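Wicker baskets for toy blocks – yes or no?

signe_b
Okay, I need opinions from people who have lived with wicker. We have a big mixed pile of painted wooden blocks (my sister's kids, my kids, a bag from the Lusitz school sale) and they've been in a plastic tub since September. The tub is ugly and the lid cracked. I found a stack of rectangular woven baskets at the Vanonora outlet and bought two. My husband thinks they're bread baskets. I think they're perfect. The plan is one basket per kid on the low shelf, just a few blocks in each, and the rest go up in the closet. Has anybody done this for longer than a week?

matvii_kobzar
Done it for two years. The shallow ones are great, the deep ones turn into a pit where everything sinks to the bottom and then gets dumped on the floor at 7 in the morning. My daughter can see what's in the shallow one so she picks what she wants and leaves the rest alone. Mostly.

yaowalak
I'm going to be the grump here. Wicker sheds. I had three of them in the playroom and was vacuuming little splinters out of the rug forever, and my youngest figured out he could pull strands off the rim. Went back to canvas bins and never looked back. Also you can't wipe wicker down. Yogurt gets in there and that's it, you own a yogurt basket.

signe_b
Ugh, the yogurt. I hadn't thought about yogurt.

matvii_kobzar
Depends on the basket though! Cheap ones with cut ends sticking out, sure, those shed like crazy. If the rim is braided and thick there's nothing for a kid to get hold of. Run your hand around the inside before you buy, if it snags your sleeve put it back.

flurina_k
With Matvii on this one. Ours has that braided kind of rim and it has held up to a lot of abuse. And the gaps in the sides are a plus if you ask me, the crumbs and dust just fall through when you give it a shake over the sink. Here's the sort I mean, with a blue block and a green one in it, and then with nothing in it:
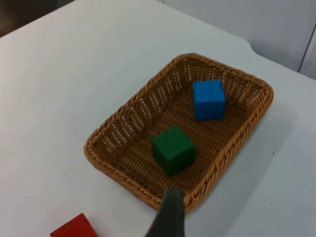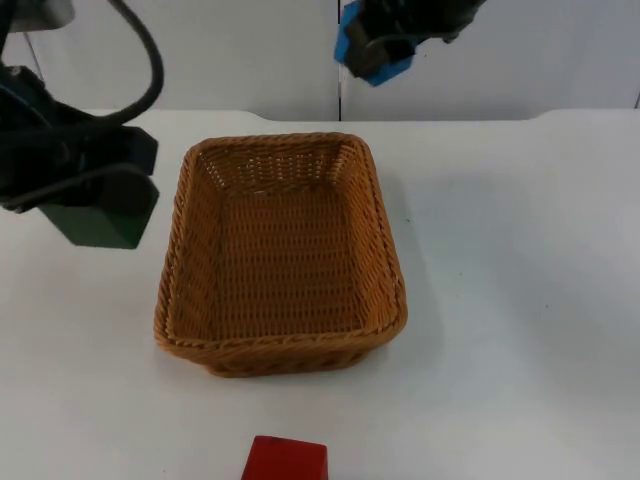
How often do you have to clean a basket like this?

Once a month is plenty if it only holds blocks. Shake it out upside down, go over it with a dry paintbrush to get into the weave, then a barely damp cloth on the rim and let it air out overnight before the toys go back in.

yaowalak
A dry paintbrush is a good idea, I'll give you that. I was going at mine with a wet sponge, so maybe that was part of my problem. Still not switching back.

signe_b
Flurina, that's pretty much the shape of mine! Mine might be a bit deeper. How many blocks do you put in at a time? My instinct is to fill it up and I have a feeling that's wrong.

flurina_k
I keep it low, no more than a single layer on the bottom. Once they start piling up the little one just tips the whole thing over. When they want a different color they go swap one out of the closet box, and I rotate the rest when I remember (I don't remember).

khrystyna_h
Can I disagree with the rotating thing a little? We tried it and it made my kids crazy. They'd be halfway through a tower and need "the red one" and the red one was on a shelf I couldn't reach without the step stool. My son has one red block he considers his personal property and it lives next to the basket, never in it. Don't ask. We have about 700 blocks total counting the tiny ones, and now the big cubes stay out all the time and only the tiny ones get put away.

matvii_kobzar
700!! How is there room to walk

khrystyna_h
There isn't – I shuffle.

signe_b
Okay, so far I'm hearing: shallow, braided rim, one layer, big cubes out, no yogurt. One more question, does the paint rub off on the weave? A couple of ours are old and kind of chalky.

flurina_k
Never had it with the newer ones. The chalky ones I'd keep separate anyway, at least until you know what the paint is. I tossed a bunch of hand-me-downs from my aunt for that reason and felt bad for a week.

yaowalak
Agree with Flurina, toss anything chalky if the kids are still in the chewing stage. And put felt pads under the basket if it's going on a painted shelf. Mine left scratches in a perfect rectangle and I'm still annoyed at it.

signe_b
Felt pads, on the list. I'm going back to Vanonora for a third basket before they're gone, and my husband can have that one for bread.

Related threads
Best low shelf for a small playroom?
Canvas bins that don't collapse
Zinchenko toy chest – hinge keeps sticking
Anyone going to the Stistbridge swap?
How do you store train track pieces
Getting crayon off painted blocks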